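Ticket 104 – mesh wash bag, pink zip won't stay shut
Logged by: Rajeshwari D'Souza
Status: open

Hi all, me again! The zip on my Pralside wash bag keeps creeping open on the 30 degree cycle, and I end up fishing socks out of the door seal. I've had it since August and it's been through roughly 12 washes, so it really shouldn't be worn out yet. What I've tried so far:

– rubbed candle wax along the teeth, which lasted one wash
– filled it half as full, a bit better
– washed it inside out – no change at all

I've added what I've got, with the table first and then the white mesh and pink trim closer up.
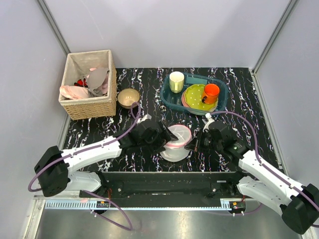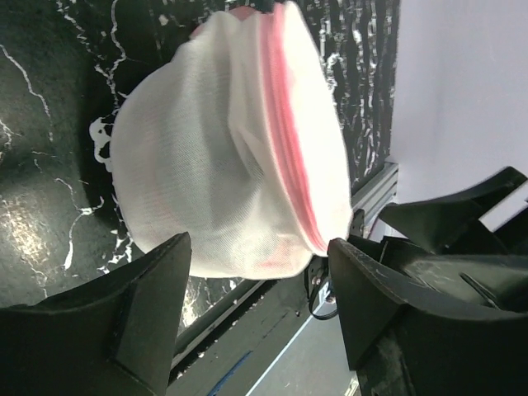
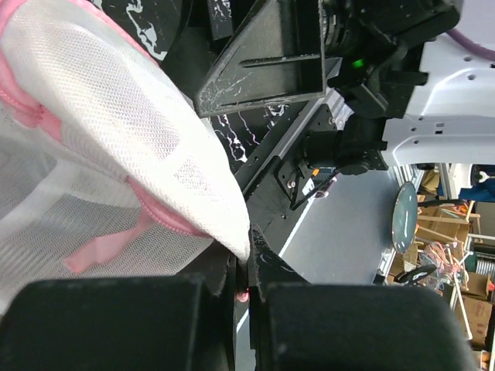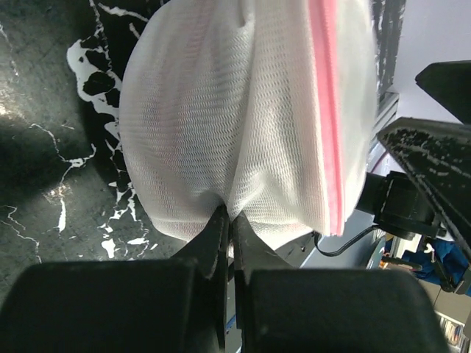 Karthikeyan Reddy: Had the same bother with mine. Do you tuck the zip pull under anything once it's closed? I put a small safety pin through the pull and the mesh edge and it's stayed shut for 2 loads now. If that doesn't hold, ask Pralside for a new one.

Ooh, not tried a pin! I'll do the towels tonight and report back – leaving this open till then.

We use cookies to remember your ticket settings. Accept all | Manage choices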